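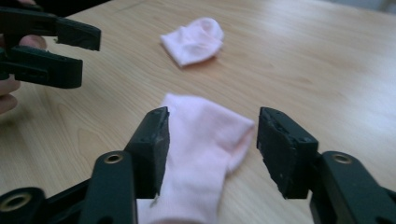
Pink sock, light wood table.

Four Months of Line Drying and I'm Still Excited About It

October 18, 2021

Our dryer quit in June, in the middle of a load of towels. It was a Zukness, it came with the house, and it had been making a noise like a shopping cart for so long that I only noticed the noise when it stopped. The repair quote was $255. A new one, the plainest model the store had, was $494 before delivery. I stood in the laundry room doing the math and then I went outside and looked at the yard, and there were two metal posts back by the fence that I had been mowing around for years without once wondering what they were for.

Clothesline posts! We have had clothesline posts this whole time!

So I bought rope and clothespins at Pollano Hardware, told my family it was just until we decided about the dryer, and strung it up that evening. We still haven't decided about the dryer. It's sitting there with a box of Christmas lights on top of it.

I want to write down what I've learned while it's fresh, partly for me (I will forget all of this over the winter) and partly for the reader who emailed last week asking if it's a pain. It is, a little. I love it anyway.

The rope

My first rope was cotton and it was a mistake. It looked lovely for a week and then it sagged so badly that the bedsheets dragged in the grass. I kept tightening it and it kept stretching. The one I have now is plastic-coated with a wire inside, and it has a little metal tightener at one end that you pull the slack through. I have 30 feet between the posts and two lines running side by side, which is enough for one big load plus the stragglers. Wipe the line down with a damp rag before you hang anything. I skipped this once and got a gray stripe across every pillowcase we own.

Clothespins

I have opinions now. I did not expect to have opinions about clothespins. The cheap ones from the dollar bin twist apart in your hand, and the spring goes flying off into the lawn for the mower to find later. The Prumwood ones cost more, but they're thick and they grip, and I haven't lost one yet except to the dog. I bought a pack of 60 and wish I'd bought two packs. You go through them fast until you learn to overlap, so that one pin holds the corner of this towel and the corner of the next one.

Don't leave them out on the line. They go gray and then they leave marks.

How to hang things (according to me)

Shirts go upside down, pinned at the side seams near the hem. If you pin them at the shoulders you get little peaks, like you're wearing a coat hanger. Pants hang by the waistband with the pockets pulled out. My pants took forever until I started pulling the pockets out. Sheets get folded over the line with a hand's width hanging down one side, pinned at the corners and once in the middle, and if there's any wind at all they belly out like sails and are dry before you've finished your coffee. This is my favorite part of the entire week, I'm not even kidding.

Give everything a good hard snap before it goes up. You'll feel silly. It gets most of the wrinkles out and it does a lot for towels.

Socks I hang by the toe, in pairs, both on one pin. I wish I'd been doing this from the beginning. When they come down they're already matched, and you just fold the pair over and drop it in the basket. Our sock situation has improved so much since June. We used to have a drawer of singles that I thought of as a kind of waiting room, and it's down to a handful now. I sort what's left on the kitchen table after supper, with the radio on, and I don't mind it.

About the towels

Yes, they're stiff. Everyone asks. The first batch could have stood up by itself. Some things that helped: less detergent (I was using way too much, and it was drying into the fabric), half a cup of white vinegar in the rinse, and that hard snap, once when they go up and again when they come down. They're still not dryer-soft. I've come around to it, and my husband says a scratchy towel wakes him up better than the shower does. The kids complained for two weeks and then forgot there had ever been another kind of towel.

Weather

I've turned into a person who talks about dew point. A breezy cloudy day beats a hot still one, every time, and I would have bet money on the opposite. On a good day I can have a load of T-shirts out and back in within the hour. On a bad day I bring the jeans in damp and hang them over the shower rod and we all just work around them.

Sun fades things, so dark stuff goes inside out. On the other hand, sun took a spaghetti sauce stain out of a white tablecloth that I'd given up on back in the spring. I hung it out wet three days running and the stain got paler every day until I couldn't find it. Amazing!

Birds have been less trouble than I feared. One incident. It was my good blouse, naturally.

The neighborhood

We're on the corner of Yordanov Street, so the backyard is pretty much on display, and I worried a bit about having our underwear out for everyone walking by. My fix is to hang the small stuff on the inside line and the sheets on the outside one. What I did not see coming is how many people stop to chat. A woman walking her dog told me all about her grandmother's line, which ran on a pulley from a third-floor window, and how the whole building could tell who was expecting company by the tablecloths. I've talked to more neighbors in one summer of hanging laundry than in all the years before it.

What's next

It's getting dark earlier and the mornings are wet, so most of our stuff will be moving indoors soon. I've been looking at those old-fashioned racks that go up to the ceiling on a rope, and there's a good spot for one over the stairwell if I can find a joist. I've also been told you can line dry in freezing weather, that the clothes go hard as boards and then the ice just leaves. I can't wait to try it with a pair of jeans.

If you have a ceiling rack, please tell me in the comments whether it drips on people.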